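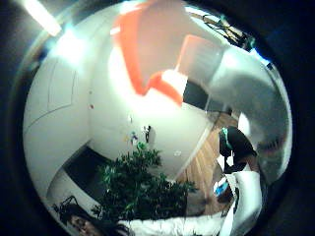 Lauri Aaltonen
Building Safety Lead, Hullitmont Offices

Room-by-room safety checklist, upper floor
Walked October 14, 2025
Floor area covered: 2228 square feet
Ratings: OK / Watch / Fix

I love this walk. It takes a morning, I get to open every door in the place, and every time I do it I learn something about a building I thought I knew by heart. The checklist is the same one we used in May, with a new section on door hardware and a rewritten one on furniture. My comments are under each line. If you work on this floor, please read the ones for your own rooms and add yours at the bottom. The comments I got last time were terrific and a good half of the changes come straight from them.

SECTION A - GETTING OUT

A1. Exit routes clear along their full length
OK
The corridor is 131 feet end to end and I could walk all of it with my arms out. Big improvement! In the spring there was a row of chairs waiting for the upholsterer outside the print room, and a stack of flattened boxes that never quite made it downstairs.

A2. Exit signs lit and visible from every doorway
Watch
All lit. The one by the east stairs can't be seen from inside the small office when its door is open, so a second sign has been requested for the opposite wall.

A3. Emergency lights come on with the power cut
OK
We ran them for 30 minutes on the battery and they were as bright at the end as at the start. The new unit on the stair landing is a beauty. You can read the step edges from top to bottom.

A4. Stair doors close and latch without help
Fix
West stairs fine. East stairs door stops a hand's width short unless you give it a push. A smoke door that stays ajar isn't doing its job, so this went to the front of the repair list before I had finished my walk. Please don't fix it with a wedge, a chair or a firm kick in the meantime. Pull it shut behind you.

A5. Evacuation map posted and correct
Watch
The map in the corridor is right. The map in the kitchen still shows the old wall between the kitchen and the mail area. New print ordered.

SECTION B - DOORS AND HARDWARE (new section)

B1. Every door opens from inside without a key
OK
Tried them all, including the storage closet, which I am happy to say now has a proper lever on the inside.

B2. Closers adjusted so that doors don't slam
Watch
The Kundetti closers we put in over the summer are working nicely, with one exception: the copy room door comes home fast enough to catch a heel. There's a small adjusting screw on the side. I gave it a quarter turn and it is better, but I want to check again once the heating has been on for a week or so.

B3. Glass panels marked at eye height
OK

B4. Hinges, screws and strike plates tight
Fix
Two loose screws in the top hinge of the supply closet. I had a screwdriver with me and couldn't resist, but the screw holes are worn and want plugging properly.

SECTION C - FLOORS

C1. No lifted edges, splinters or raised boards
OK
I did this one in socks. I recommend it! You will find things with your feet that you'd never see, and the hardwood came through very well.

C2. Entry mats lie flat
Fix
The mat at the top of the west stairs has a curled corner. It has been taped before and the tape has given up. Replace the mat.

C3. Changes in level marked
OK
Only one on this floor, at the balcony door, and the yellow strip is fresh.

C4. Cleaning products leave no slippery film
Watch
The floor near the kitchen sink felt slick. I talked with the evening cleaners and we think the polish is being used at full strength. They are going to try it diluted, and I'll repeat the sock test.

SECTION D - LIGHT, WALLS AND OVERHEAD

D1. No flickering or dead lamps
Watch
One tube hums in the corridor. No flicker yet, but a hum is usually the first sign and I'd like it swapped before the evenings get dark.

D2. Covers and end caps secure
OK
Checked from a ladder, with a gloved hand, one fitting at a time. All snug.

D3. Anything fixed overhead is sound
OK
No movement, no flaking paint, no fresh stains.

D4. Wall fixings won't catch a sleeve or an eye
Watch
Picture hooks left in the wall after the pictures have moved are my pet subject. I took out the bare ones at shoulder height in the corridor and filled the holes. If you put up something small on a wall, lovely, please do - just keep it away from door swings and above the height where people lean.

D5. Glare
Watch
New line this year, and it came out of your comments. Several people said they get headaches in long meetings. Sit in each chair, look at the person across from you, then look down at your notes. If you squint at either, write down which chair. The results go to the lighting contractor along with the room plan.

SECTION E - TABLES, CHAIRS AND STORAGE

This is the rewritten section, and the one I was most excited to try. The old version had a single line that said "furniture in good condition," and everybody ticked it without touching anything. Now there's a hands-on test for each kind of furniture. Try it, it's fun.

E1. Joined tables: sections level and locked together
Watch
Run your palm across each seam. If you feel a step, the feet need adjusting. Then stand at one end and lean gently on the corner. The other end shouldn't answer. One joint in the long meeting room has a slight step that will catch a pen, and maybe a fingernail. The leveling feet turn by hand once the weight is off them, so it needs a pair of people and not a lot else.

E2. Table legs and feet clear of walking space
OK

E3. Space to pass behind a seated person
Watch
Narrow rooms need a bit of thought here. Sit down, push back as you normally would, and have a colleague walk behind you carrying a coffee (with a lid, for the first attempt). If they have to turn sideways, there are too many chairs on that side.
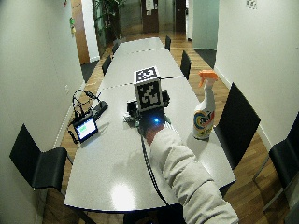
Mervyn Ashworth wrote that the coffee test should be done with the chairs on both sides pushed back at once, the way they really are when a meeting breaks up and everyone stands at the same moment. I tried it that way after reading his note and he's completely right! A room that passes with one chair out can fail badly with all of them out, and that is exactly the situation you'd have if the alarm went. The wording of E3 will change in the next version, and I have moved the spare chairs from the long meeting room into storage until then.

E4. Chairs: casters, tilt and gas lift
Fix
One chair in the open office sinks while you sit in it. Tagged and taken away. If your chair does something surprising, please don't swap it with a neighbor's. Tag it. The tags are in the drawer under the mail slots.

E5. Tall shelving anchored
OK
Pulled on each unit at the top. Solid. The Antal racks in the archive got new wall brackets in the spring and they don't budge.

E6. Heavy items stored between knee and shoulder
Watch
Paper boxes are creeping upward again in the copy room. I moved the top row down. It took me ten minutes and I consider it my exercise for the day.

SECTION F - ELECTRICAL AND KITCHEN

F1. Plugs, cords and outlet covers undamaged
Fix
Cracked outlet cover behind the refrigerator. Breaker is off for that outlet and the refrigerator is running from the one beside it.

F2. No power strip plugged into another power strip
OK
First clean result on this line that I can remember. Thank you, all of you.

F3. Space heaters
OK
None found. If your corner is cold, tell me and I'll look at the vents with you.

F4. Extinguisher in place, gauge in the green, tag current
OK

F5. First aid kit stocked
Watch
Short on burn dressings and the small bandages. The good tweezers are missing, so if they're in your desk, they are welcome back with no questions asked.

F6. Microwave, kettle and toaster clean and standing clear
Watch
Crumb tray. That's all I'll say.

COMMENTS RECEIVED

On A4: The east door was sticking before the summer too, only not as badly. Could the carpet on the landing have something to do with it?
Lauri: Very good thought. I'll have the installer look under the door as well as at the closer.

On C1: Is the sock test required?
Lauri: No, but you'd be missing out.

On D5: Chair nearest the window in the small office, looking across. Fine in the morning, terrible after lunch.
Lauri: Perfect, that's just the kind of note I need. Please add the time of day whenever you report glare.

On E1: We leveled the joint this afternoon. It took nearly 30 minutes, most of it spent finding which foot was the high one.
Lauri: Wonderful, thank you both. I ran my hand over it and changed the rating to OK on the master copy.

On F5: Tweezers are back in the kit.

Repairs marked Fix are all on the shared list with the contractor's name next to each. Send further comments to my mailbox or write them on the paper copy by the west stairs.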